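Home Archive Interviews Links About Feeds

28 August 2023
Posted by the editor in Interviews

The first thing she did when I called was ask whether I'd tried to load her site over a phone connection from a train. I had, as a matter of fact, and it came up before I'd put my coffee down. "Good," she said. "That's the whole pitch."

She runs Asilero, a little mail and web host that serves 130 households in and near one river valley. She asked me to leave her name off this because her day job has opinions about side projects, so I'll stick to "she." Asilero started when a free mail provider, one she'd had since high school, locked her out over a phone number she no longer owned. She lost seven years of messages.

"I wasn't even mad at first," she told me. "I was just embarrassed. I'd been telling my mother to trust these people."

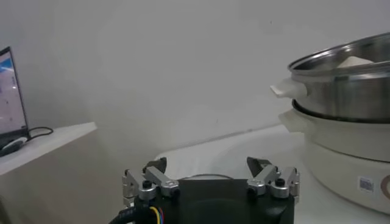
So she bought a domain, read a lot of old manuals and got mail running on a secondhand box named Jang. (All her machines have short names. She says she types them too often for anything cute.) Then her mother wanted an address, then her mother's choir, and by January she was sending out invoices. Five dollars a month, same price for everybody.

I asked what the hard part is, and I was ready for spam. She laughed at me a bit. "Spam coming in is a solved problem, mostly. It's mail going out. You can do every single thing by the book, sign everything, keep your records clean, and one big provider will still drop you in the junk folder for a week. And there's no phone number. There's a form!"

She has filled in that form a lot. She keeps the replies in a folder called Medidero, after the script she wrote to test whether her mail is landing. It sends a note to a handful of accounts every hour and checks where each one ended up.
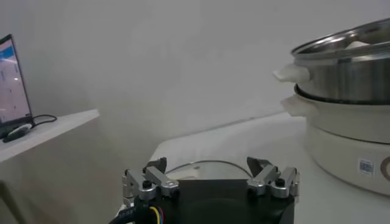
The part I really wanted to hear about was the hardware, because I'm like that. Asilero lives on two machines in two different houses, with the second one ready to take over if the first goes quiet. Her only strict rule is about labels. Every cable gets a tag at both ends, and she won't go by color. I mentioned thin wires like the yellow, blue and red ones up there and she groaned. "Colors are great until you run out of blue and finish the job with whatever's in the drawer. I did that once. I unplugged the wrong house."

She's less strict about software. The webmail is plain, the site builder is Tollia with most of the options switched off, and if you want comments on your blog she'll try to talk you out of it - gently, she says. I've read some of her emails and I'd say firmly.

Would she grow? "I get asked to. Somebody offered me 3000 accounts in one go, a whole club's worth, and I thought about it for an evening. Then I pictured the support mail." 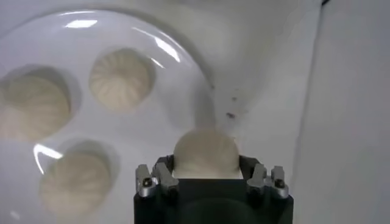
Vol. 5, No. 7

What she'd like instead is for other people to copy her. Her setup notes are all public, typos included, and she answers questions about them on Sunday-type afternoons when the mail queue is calm. A couple of folks two counties over have their own version going now, and they swap backups with her.

I asked if she thought any of this made a dent. Long pause. "In the big picture? No. But my mother's choir has an address that can't get taken away over a phone number. They put it on the posters."

We talked for a while after that about backups, and about whether I should move my own mail. I've been meaning to for ages. She sent me the notes and told me to start with a domain I don't care about - so that's what I'm doing this week, and I've already broken the DNS once.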